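Bread dough rising too slowly in a cold kitchen
Baking & Bread > Beginners
Posted December 2019

dulcimerdot
Hi everybody! I got bitten by the bread bug this fall and I'm having the best time, but my dough has slowed way down since the weather turned. My kitchen sits in the low sixties most of the day. The recipe I use (the plain white loaf from the Goltlow Mill flour bag) says to let it double in an hour, and mine looks the same after an hour as it did when I walked away. I've been waiting and waiting and then baking it anyway, and the loaves are tasty but short and pretty tight inside.

I'm using instant yeast, bread flour, salt, a spoonful of honey and water from the tap. Everything gets weighed. Should I add more yeast? Put it in the oven? Also, how do you all tell when it has doubled? I'm just guessing. I'd love to have this sorted out before the family comes, because I've promised rolls!

crumbandcoffee
12 people found this helpful
Oh, I love this stage of learning, you're going to have so much fun with it! Your dough is fine. It's cold, so it's slow, and the clock in the recipe was written for somebody's warm kitchen. If you wait it out you'll get a better tasting loaf than the one-hour version anyway.

The first thing I'd change is the water. Cold tap water in winter is really cold, and it drags the whole dough down with it. Warm it until it feels like a baby's bath. I use 300 grams of water in my everyday loaf, and that much warm water makes a huge difference to where the dough starts out. I wouldn't touch the yeast yet. Doubling it works, sort of, but the bread tastes yeasty and goes stale fast.

Then find a warm spot. The oven with only the light on is my favorite (put a note on the door, I once preheated mine with the dough inside and a plastic lid on top, what a smell). The top of the fridge can be good too. If you have neither, stand a mug of just-boiled water next to the dough in the microwave, shut the door and leave it alone.

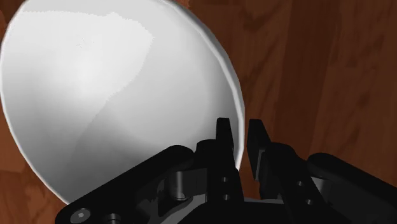

Judging the rise gets so much easier once you stop looking at the clock and start looking at the dough. I proofed in whatever was clean for years and I was always fooled, because dough spreads sideways before it goes up. A big white bowl with a smooth inside is lovely for mixing and the dough slides right out, but the sides open out as they go up, so dough that has doubled may have climbed a lot less than you'd expect. For the rise I moved to a straight-sided tub (mine is a Gamage, any brand will do) and I stick a bit of tape at the level where the dough starts. When it's twice as high as the tape, it's doubled. You can also poke it with a floury finger. If the dent fills in slowly and not quite all the way, go ahead and shape.

For your rolls, please try an overnight rise in the fridge! Mix after supper, cover, leave it out for half an hour, then chill it. Next morning, shape them cold and give them a good long second rise, until they look puffy and touch each other. So relaxing with company in the house.

old_rye_fan
3 people found this helpful
Agree with all of that except the fridge top. Newer fridges don't give off much heat up there, mine is stone cold. Check your yeast too. Stir a teaspoon into warm water with a pinch of sugar, and if there's no foam after 20 minutes, buy new. I keep mine in the freezer in a jar and it lasts ages.

jatskabaker
just put it by the radiator and turn it now and then. works for me

dulcimerdot
Thank you all so much!! Warm water and the oven light this morning and it came up over the tape in under 2 hours. Softest loaf yet. Doing a trial run of the overnight rolls tonight, with butter on top.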